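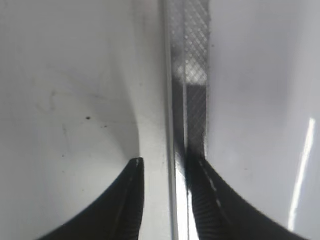
Robot Hardware Lab, Handout 5
Comparing two-finger grippers on narrow strips and edges

Last week you mounted the Korari and the Clavura on the same arm and ran both on blocks. This week the job is harder. The target is a narrow textured strip between two smooth white surfaces, and the fingers have to come in on either side of it. There is little room for error from left to right, and the wrist camera is close enough that small mistakes in aim are easy to spot.

Before you start

Read section 3 of the Flastlow controller guide. Set the closing speed to the lowest value and leave it there for the whole session. Check that the wrist camera is tight on its bracket. If it has moved since January's calibration, tell the instructor before you run anything.

Approach

Bring the arm in along the strip and stop short of contact. Save a wrist image. Correct sideways first, then rotation, and save another. Only then move in the last 5 mm. Groups that corrected both at once last term spent a lot of time chasing their own errors.

Use fixed marks in the view to judge your position. A speck or scratch on the surface works well, as long as everyone in the group uses the same one. Do not use a reflection. It shifts when the arm moves, and your numbers will shift with it.

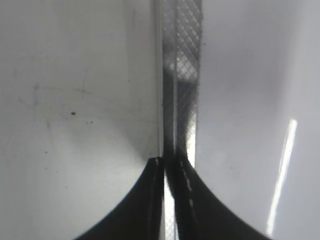
Figure 2. Wrist camera view with one fingertip on each side of the mesh-patterned strip.

Look at how much of the view the fingers take up. Black fingers against a white surface are simple to separate by threshold, but the camera's automatic exposure may react to them. Lock exposure before the first trial. The strip is a different problem: fine crosshatch blurs easily, and the edge finder can return several lines where you want one. Raise the filter width until it returns a single line, and write down the value.

What to record

Run 58 trials per gripper. For each one, log the sideways offset at the stop point, the commanded gap, the motor current and whether the grip held for 3 seconds. Keep failed trials in the table. A trial you stopped by hand counts as failed.

The Lungu force plate is shared between benches. Its log stops at 3,000 rows, so export and clear it between grippers.

Hand in

One table per gripper, one plot of offset against grip result, and a paragraph on which gripper you would choose for this strip. Include your filter width and exposure setting.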